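Bustavero School of Book Trades
Secondhand Bookselling, Session 4: Dust Jackets and What to Say About Them

Read before class. Bring a jacketed book you don't mind other people handling, and a soft pencil. Pens stay in the bag.

1. Why the jacket gets its own session

A jacket began as a wrapper to keep the binding clean on its way to the shop. Buyers threw it out, much as you throw out the box your shoes came in. The ones that survived now often cost more than the books they were protecting. For a lot of modern fiction, a first printing in a good jacket sells for many times the price of the same printing without one, and you will spend a large part of your working life writing sentences about paper that was meant for the trash.

Our running case is the Beaulieu copy, a first printing of a minor detective novel with its jacket. It was offered at $795 by one dealer and at $40 by another, for what the class worked out last term to be the same copy, before and after somebody looked at the spine properly.

2. Parts of the jacket

Front panel, spine panel, rear panel, front flap, rear flap. Use these words. "The front bit" has appeared in a graded assignment.

The folds between panels and flaps take most of the wear. Check them with the jacket off the book, laid flat, under a lamp. The head and foot of the spine panel come next: look for chips (paper gone) and closed tears (paper still there, only divided). A chip is measured by depth and width. A closed tear is measured by length. If you write "small chip," a customer will imagine something smaller than you did.

3. Price-clipped

The lower or upper corner of the front flap, wherever the price was printed, has been cut off, usually by a kind aunt. State it. A clipped jacket may also hide a book club issue or a later state, so check the other points before you call it a first. Some jackets were clipped by the publisher and given a new price sticker. If the sticker is there, say so and leave it alone. Do not peel it to see what is underneath. You will see what is underneath, and so will everyone after you.

4. Fading

The spine panel faces the room, so it fades first. Reds and purples go quickest. To judge it, compare the spine panel with the flap, which has spent its life folded in the dark. "Slightly sunned" is acceptable if the title can be read at arm's length. If the red lettering has vanished altogether, the word is "faded," and no adverb will help you.

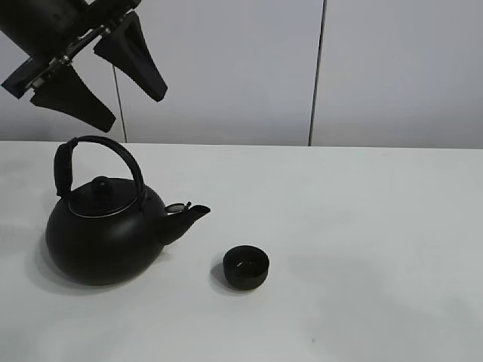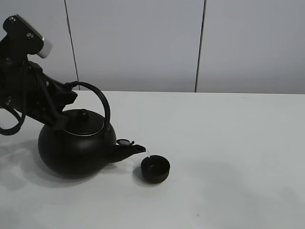
First picture, the gripper over the table; second, the gripper on the black teapot.

5. Restoration, repair and marriage

Restoration is work done by someone trained, with toned paper and reversible paste. Repair is tape. Both must be disclosed, and tape must be disclosed even when it is on the inside, where the last owner believed it didn't count.

A married copy is a book wearing a jacket from another copy. It isn't a crime to sell one. It is a problem to sell one quietly. Signs to look for:

- jacket a hair too tall or too short for the boards
- toning on the endpapers that doesn't match the flaps
- a clean jacket on a tired book, or the reverse
- reviews on the rear panel that quote papers from after the book came out

6. Facsimile jackets

These are printed for people who like a full shelf, and the honest ones say "facsimile" on the flap. Some flaps get trimmed. Hold the sheet at a slant to the lamp: older printing often sits differently on the paper, and modern copies can show a fine regular dot through areas that ought to be solid color. Try this with the two sample jackets in the Plurkolex box. One is right. Please put them back in their own sleeves this year.

7. Protectors

Clear film, folded around the jacket, never taped to the jacket and never taped to the boards. The department buys it from Pedivberg in rolls and we have 25 left to last until February. Cut once.

8. Written work

Describe your own copy in no more than 40 words, jacket first, faults before virtues. Then write a note on the Beaulieu copy (2000 words maximum, and shorter is welcome) arguing for a price and listing every fault you'd have to admit to over the phone. The words "nice," "lovely" and "good for its age" lose a point each.

Reading for next session: the section on endpapers in the course pack. Skip the appendix, it is being rewritten.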